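Flultach Grasp Planner, cloth module
Software listing — perception and planning — reviewed by our shop staff

We stock four packages that claim to handle fabric, and we've stopped repeating the vendors' adjectives. What follows is what Flultach does on our own machines, what it doesn't do, and what it asks of the person installing it.

Flultach takes wrist and overhead camera streams, guesses where a garment can be pinched, and hands a grasp pose and an approach path to your arm controller. It doesn't drive the motors. You still need a controller layer, and the one it talks to without complaint is Neltell. The adapter for Bonsu is listed as supported. In our hands it dropped the gripper-width message whenever the planner restarted, and the answer from support was to restart both.

The brochure says the module "understands" clothes. It scores patches of fabric for how graspable they look, and it keeps the best 7 candidates. Folds score high. Flat cloth scores low, and a flat shirt lying on a patterned blanket is where we would expect you to lose an afternoon. Plaids and stripes throw edges everywhere, and the edge filter ships tuned for a plain table. Turn it down before you do anything else (Settings, Perception, Edge weight).

Bed work, wrist view and room view: 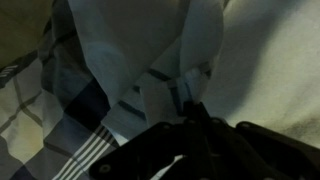
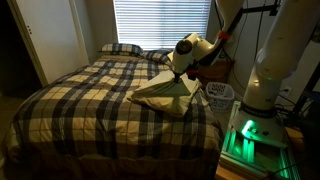
The feature we would pay for is the replay log. Every grasp is stored with the candidate list, the scores and the pose that was finally sent, so when the arm picks the wrong corner you can see whether perception or planning is to blame. Citlow has a nicer viewer, but it only keeps the winning candidate, and a winner with no losers to compare it to doesn't tell you much.

The feature we would not pay for is "fold intent." It is sold as a planner that knows what the cloth should look like three moves later. We gave it 40 towel folds and then the same 40 with intent switched off. The finished piles looked alike to us, and the version with intent took longer to plan each move. Maybe it earns its keep on something harder than a towel. The vendor has offered to show us, and we will change this page when they do.

Two-arm setups are allowed but each arm is planned separately, with a keep-out volume wrapped around the other one. That is safe enough and also slow. Expect an arm to sit waiting a good deal if both share a bed or a wide table.

What you need
Linux workstation with a supported graphics card
At least one wrist camera, calibrated; the overhead view is optional, though we wouldn't skip it
Neltell controller layer, or patience with the Bonsu adapter
Disk space for logs, which grow fast if you leave full frames on

Limits worth knowing
Log buffer holds 256 grasps, then overwrites the oldest without asking
Dim rooms lower the candidate scores, and the default cutoff does not adjust
No thickness estimate, so a doubled layer and a single one look the same to the planner
Manual runs to 67 pages; calibration is at the back

Licensing is per workstation, paid yearly. The trial is the full package with log export turned off — a shame, given that the logs are the reason to try it. Ask us for an export key before you start and we'll request one on your behalf.

Returns are accepted on unopened licenses only.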